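Preguntas frecuentes sobre encimeras de mármol y otras piedras — Plemivach

En esta página contestamos las preguntas que recibimos más a menudo en nuestras tiendas de Nitdale y de Midcombe. Si su duda no aparece, puede escribirnos con el formulario de contacto y le respondemos por correo.

¿El mármol es adecuado para una cocina?
Sí, pero conviene saber que es una piedra sensible a los ácidos. El limón, el vinagre, el vino y el tomate dejan marcas mates si permanecen en la superficie. Hay clientes que aceptan estas marcas como parte de la vida de la piedra y otros que prefieren un granito. Las dos decisiones son buenas, depende de la costumbre de cada casa.

¿Qué diferencia hay entre mancha y marca de ácido?
La mancha es un líquido que ha entrado en el poro, por ejemplo aceite o café. La marca de ácido es un daño del pulido. La primera se puede tratar muchas veces con una pasta absorbente; la segunda necesita un repulido.

¿Cada cuánto tiempo debo sellar la encimera?
Recomendamos hacer la prueba del agua: se pone un poco de agua en una zona de mucho uso y se espera unos minutos. Si la piedra se oscurece, es el momento de sellar. Con el sellador Geagea, que es el que aplicamos en el montaje, hay que dejar secar el producto 90 minutos antes de usar la encimera.

¿Puedo aplicar yo mismo el sellador?
Sí. La piedra debe estar limpia y completamente seca. Se extiende con un paño sin pelusa y se retira lo que sobra antes de que se seque — si queda producto en la superficie, aparecen velos blancos muy difíciles de quitar.

¿Con qué se limpia todos los días?
Con agua templada y jabón neutro. No utilice lejía, amoníaco, antical ni estropajos metálicos.

¿Puedo poner una olla caliente directamente?
No lo aconsejamos. El mármol soporta bien el calor, pero el sellador y las juntas lo soportan peor. Use siempre un salvamanteles.

¿Cuántos modelos tienen en exposición?
En Midcombe hay 156 muestras de piedra natural. En Nitdale la exposición es más pequeña, pero allí se guardan las tablas enteras y se puede elegir la suya.

¿La piedra será igual que la muestra?
No puede ser idéntica. El color de fondo y las vetas cambian de una tabla a otra, incluso dentro del mismo bloque. Por este motivo le pedimos firmar la tabla elegida antes del corte.

¿Cuánto tarda el pedido?
Cuatro semanas desde la toma de medidas. En agosto el taller está cerrado y este mes no se cuenta en el plazo.

¿Es posible pedir solamente una pieza pequeña?
Sí, cortamos baldas, alféizares y tablas para amasar de los restos del taller. El precio se calcula por superficie y por canto pulido. Indique en el formulario la referencia 3656 para que su mensaje llegue directamente a la sección de restos.

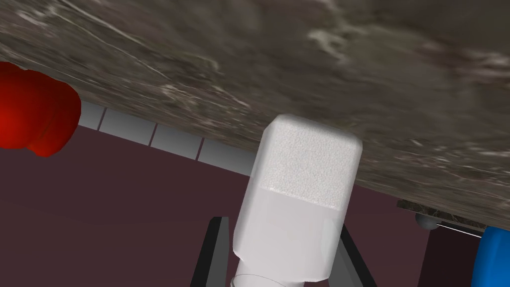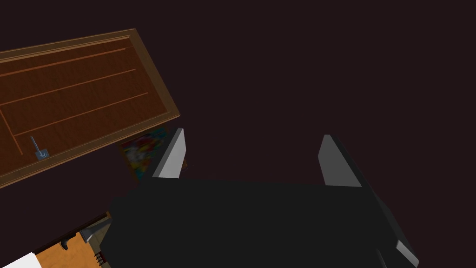
Primera imagen: mármol gris pardo con vetas blancas finas. Las dos imágenes son generadas por ordenador.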